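Kirkano House, Shared Kitchen and Dining Room
Spring safety walk-through, April
Walked by: Dewanti Sutanto
Comments by: Dewanti Sutanto, with interruptions from Bleddyn Gwilliam

Marks used: OK, FIX, WATCH. Last year's form also had "Fine for now," which was used on everything and has been retired.

1. Exits and hallways

1.1 Back door opens fully from inside without a key. OK
Opens with a shove. The shove is no longer a two-person job, so I'm passing it.

1.2 Hallway clear to a width of at least 28 inches. FIX
Clear at ankle height. At shoulder height there is a bicycle on a hook, and at forehead height there is its pedal. I found the pedal personally. Bicycle belongs to Kilian, who has been told.

1.3 Exit sign lit. OK

1.4 Door closer on dining room door. WATCH
Closes the door with real feeling. Bleddyn says it can be slowed down with a screwdriver. Bleddyn has been saying this for two years.

2. Fire

2.1 Extinguisher in place, gauge in the green. OK
Tag is current and signed. Someone has hung an oven mitt on the handle. Mitt removed during the walk, back by the time I had finished section 3.

2.2 Fire blanket within reach of the stove. FIX
It is mounted directly over the back burners, so you can reach it as long as nothing is on fire. Move to the wall by the door.

2.3 Smoke alarm tested. OK
Very loud. Apologies to Grigore, who works nights.

2.4 Heat alarm in kitchen tested. FIX
Chirps instead of sounding. Battery changed, still chirps. Replace the unit.

3. Stove, oven and hood

3.1 Burners light on first try. WATCH
Front left takes three clicks and some patience. If you smell gas, turn the knob off, open the window and walk away. Please do not stand there clicking.

3.2 Hood filter clean. FIX
I could have written my name in it, and Svenja did. Soak it overnight and put it back the right way around.

3.3 Oven door seal. OK
New Pornar seal fitted over the winter. It fits, which the first one did not.

3.4 Anti-tip bracket attached to wall. FIX
Bracket is present. It is in the drawer with the takeout menus.

4. Electrical

4.1 Outlets near the sink trip when tested. OK
All trip. All reset.

4.2 No extension cords used as permanent wiring. FIX
The Tedov kettle is still on the orange cord that runs behind the fridge. Kilian describes the cord as temporary. It has been painted over.

4.3 Appliance cords undamaged. WATCH
Toaster cord is flattened where the drawer shuts on it. No copper showing. Move the toaster before there is.

4.4 Panel door closes, breakers labeled. OK
One breaker is labeled "not this one." Grigore knows what it does and has agreed to write it down.

5. Dining room tables and surfaces

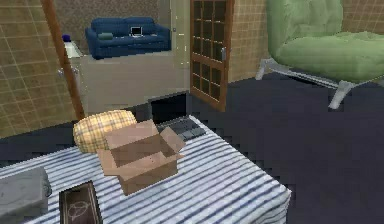 5.1 Table coverings do not create a trip or pull hazard. WATCH
Tablecloths are the only item on this form that has ever caused shouting at a house meeting, so I will be brief. Our rule is that a cloth may hang over the side of a table as long as it stays well off the floor and out of the path to the door. The blue-and-white striped one hangs down at the front and the right, and that right side is the one to keep an eye on when people squeeze past with soup. Clips, please, or a shorter cloth. Bleddyn asks me to record that he likes the stripes. Recorded.

5.2 Tables steady. OK
The one by the window had a wobble. Svenja tightened the leg, and the folded Mac Carthaigh catalog that used to hold it up can go in recycling after long service.

5.3 Chairs sound. FIX
Two chairs with loose back rails. Both have been turned to face the wall so you know which ones they are. People are sitting in them facing the wall. Take them to the shed.

5.4 Candles. FIX
No open flame on any covered table. This includes birthdays, and it includes small birthdays.

6. Floors and storage

6.1 Floor mats lie flat. WATCH
Sink mat curls at one corner. Tape lasted until lunch.

6.2 Cleaning products stored away from food. OK
Finally. Thank you to whoever moved the drain cleaner out from beside the vinegar.

6.3 Step stool available. FIX
Available, missing one rubber foot. Until it's fixed, ask Kilian, who is tall and owes us for 1.2.

Follow-up

FIX items go to Grigore's list by the end of April. Spending limit without a house vote is still 412 dollars. The heat alarm comes first, then the bracket. Re-walk at 4:30 p.m. on a date to be posted on the fridge. Bring a flashlight, ours is in use holding the pantry door open.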